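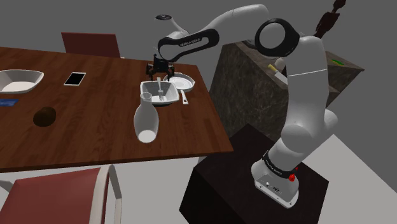

Fig. 1. Dining table scene, gripper over the white dish with the fork in it.

Home Units Handouts Labs Contact

Week 2 - Table Tasks in Simulation

Welcome back, everyone, and well done on getting Gumstead installed (I know some of your laptops put up a fight!). For this lab you'll be programming the Franka arm to lift the fork out of the dish and set it down on the wood, clear of the phone and the bottle.

Run 80 trials with a new random seed each time, and keep your logs - even the ugly ones, as they're lovely to talk through in the tute. Colour-code your failures if you like. Reports are due in November, so please don't panic yet.

Emília Dvořáček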